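Teaching an Old Cat to Like the Toothbrush
One cat, one very small brush, and a spring I'll never get back

My cat Budholm has terrible breath. I had been telling people for years that it was just cat breath, the way you tell people your car has always made that sound. Then he yawned in my face one morning in March and I had to get up and leave the room.

He's eleven, gray, heavy in the hips, and named after a town my grandmother came from. He had never had his teeth looked at beyond the quick lip-lift at his yearly checkup, where I'd nod seriously at whatever was said and then go home and do nothing. I'm not proud of it. I floss my own teeth maybe twice a week, so you can guess how high the cat was on the list.

The vet, Dr. Kravets (Roksolana to everyone at the clinic, including my cat, who adores her), put it plainly. He had tartar on the back teeth, red gums on the left side, and one premolar she didn't like the look of. He'd need a cleaning under anesthesia, with X-rays, and the premolar would probably come out. After that it was up to me.

"Up to me how?" I said.

She handed me a toothbrush about the size of a birthday candle.

I want to talk about the money for a second, as I went into this blind and I wish I hadn't. The cleaning, bloodwork, X-rays and one extraction came to $3,738 where I live. I sat in the parking lot with the estimate on my lap and called my friend Akihiko, who has three cats and a spreadsheet. He told me his last one had been a lot less, but that cat was four and kept all her teeth. Prices are all over the place, so ask for the estimate in writing and ask what happens if they find more once he's under. Mine had a line for that and I'd skimmed right past it.

The procedure itself was the easy part! He went in at eight in the morning, hungry and furious, and came home at dinnertime with a shaved patch on his leg and pupils like dinner plates. He ate soft food for two weeks and acted as if it was his birthday the whole time. The premolar was gone. He did not seem to miss it.

Then the brushing.

I had pictured myself doing it the way they do in the videos, where some lady with a cat in her lap lifts the lip and goes swish swish swish and the cat looks mildly bored. My first attempt lasted two seconds. He didn't bite me, I'll give him that. He just turned into liquid and poured himself under the bed, and he stayed there until I'd gone to work.

So I called the clinic, slightly ashamed, and got Naa Acheampong, one of the technicians. She laughed, kindly, and asked me what I'd done. I told her. She laughed again.

Her advice was to put the brush away for a while. For the first week I was only supposed to let him lick the toothpaste off my finger (cat toothpaste, poultry flavor, never the human kind, which can make them sick). The second week I could rub my finger along the outside of his lip while he licked. The third week, under the lip, just the big fang on one side, then stop and make a fuss over him. If he walked off, he walked off, and I wasn't to go after him.

This was so slow I thought I'd lose my mind. I'm the kind of person who reads the last chapter first. But I'll tell you, somewhere in that third week I sat down on the bathroom rug at nine at night, uncapped the tube, and he came trotting in from the other end of the apartment with his tail straight up. For toothpaste! I nearly cried.

A few things I picked up along the way, in no special order.

Only the outside surfaces matter much for home brushing. Naa says the tongue does a decent job on the inside, and trying to pry the mouth open is how people get bitten. You go in from the side with the mouth closed, bristles angled up toward the gum.

The birthday-candle brush was still too big for him. We ended up with a finger brush for a while, which he chewed, and then a tiny round-headed one from a brand called Bremura, which he also chews but in a way that gets some brushing done.

Behind him is better than in front of him. When I faced him he'd back up. When I knelt with him between my knees, both of us looking at the bathtub, he had nowhere to reverse to and didn't seem to mind.

Dental treats are fine as an extra. I tried the Ridex ones, and he swallowed them whole, so I can't imagine his teeth were involved at any point. If your cat crunches, you may have better luck. Look at the calories too. Budholm does not need more of those.

Miss a night and the world doesn't end. Miss a week and you go back a step. I went away in June and left him with my neighbor, Mr. Katayama, who is a wonderful man and would not be caught dead brushing a cat's teeth. When I got home we had to start over with the finger. It took four days that time instead of three weeks, so something had stuck.

We're at about thirty seconds a side now. I do it after his supper and before mine, and I don't do it well. The back left, where the premolar used to be, he still won't let me near for more than a couple of strokes, and I've stopped fighting him over it. Dr. Kravets had a look in July and said the gums were pink on both sides. She also said there was a little tartar coming in on an upper molar, and to try to get further back.

His breath is now cat breath, the real thing. It smells like fish and a bit like a wool sweater. He yawned at me this morning and I stayed right where I was.

I've been thinking about my old cat, Gough, who lost most of her teeth before she was twelve and got so picky about her food toward the end. I thought she was being difficult. I'd change the brand, and she'd sniff the bowl and walk away, and I'd complain about it on the phone to my mother. I'd give a lot to go back and lift her lip.

Anyway, check your cat's mouth. Do it tonight, when they're sleepy. You don't need to know what you're looking at, just whether one side looks redder than the other, and whether you want to leave the room.

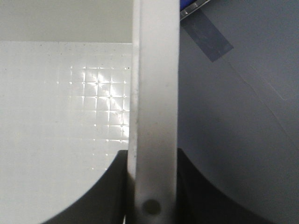 Ustyna Zakharchenko
We did the finger-licking stage for two months with our girl, so don't give up if three weeks isn't enough. What worked in the end was brushing her right before breakfast instead of after supper, when she'd put up with anything to get to the bowl. Still can't reach the back ones either.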